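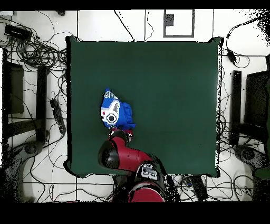
Folding a shirt a thousand times is dull work, Catríona Buckley said, and the dullness is where most of the mistakes come from. By the end of an afternoon, she said, the person steering the arm has settled into one way of doing the job, and the system ends up learning one way of doing the job.

Her remarks came as Reltis, a small automation company, began the second round of a project to teach robot arms to handle cloth. The company said on September 11, 2019, that it plans to record 1,000 examples before it starts training a new version of its software.

Each example is short. An operator guides the arm while it takes hold of a piece of fabric, moves it and lets go. The readings from the joints are saved along with video of the table, and the operator marks the attempt as good or bad. Bad attempts are kept in a separate set.

Cloth has been a hard subject for the company's software. A box keeps its shape when it is picked up, so a program can work from a fixed model of it. A piece of fabric can land in a different heap every time it is dropped, and a fold can hide the corner the arm needs to find. Reltis said its first system, trained in March, did well with plain towels laid flat and poorly with anything bunched up or printed.

Printed cloth is a large part of the new round. Buckley said the earlier software seemed to treat the edge of a printed shape as the edge of the fabric, and would close the gripper in the middle of a picture. The new set includes logos, stripes, lettering and blocks of color.

Operators work in shifts of 2 hours and change the cloth after every 13 attempts. Between attempts they are told to drop the fabric without arranging it. A session is thrown out if the table has been moved partway through, a rule that cost the team most of one day's recordings last week.

Eight operators have been trained so far. Buckley said she wants more, and would like some of them to be left-handed, because people who start from different sides of the table tend to pick different places to grip. New operators practice for a full shift before any of their attempts are counted.

The software that stores and sorts the recordings was written by Durkommont, which also supplied the labeling screens. The two companies have agreed to share the finished set with Falcão, a laundry equipment maker that wants to test whether an arm can feed small items into a folding machine. Falcão has not said when it would use such an arm in its own plants.

Reltis plans to hold back part of the recordings for testing. Those will cover fabrics the system has not been trained on, including napkins and children's clothes. If the results are good enough, a third round with two arms working together will follow.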